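Stone and Surface, Week 6: Marble in the Home
Notes by Mawuli Dankwa, for the Friday group at Stirside

Last week we left off with limestone, and I promised we'd get to its grander cousin. Marble is limestone that has been buried, squeezed and heated until its calcite grows into new, interlocking crystals. The clay and iron in the original rock get smeared about along the way, and those smears are the veins and clouds that people pay so much for. 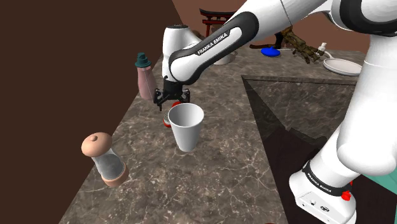

A paper cup on a gray marble countertop.

Please remember that calcite and acid do not get along. Lemon juice, vinegar, even a drop of wine will dull a polished top, and no sealer will fully prevent it – Obed Atinga brought in his test slab from Munholm, and we'll pass it around again for those who missed it. Sealers do help with oil and coffee, so they are still well worth your time.

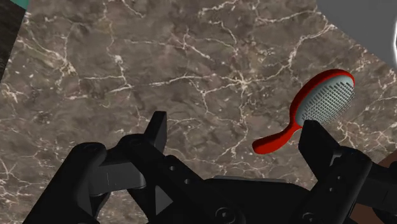 Color is the part I could happily talk about all afternoon! Pure calcite is white, iron gives us browns and reds, and carbon-rich matter gives us the grays. Look at the ground around the red hairbrush, where taupe, brown and gray run into one another in patches and the thin cream veins wander across all three. For next time, please read Fulvio Costa's chapter on quarrying (pages 179 to 200) and bring one piece of stone from home, however small or homely.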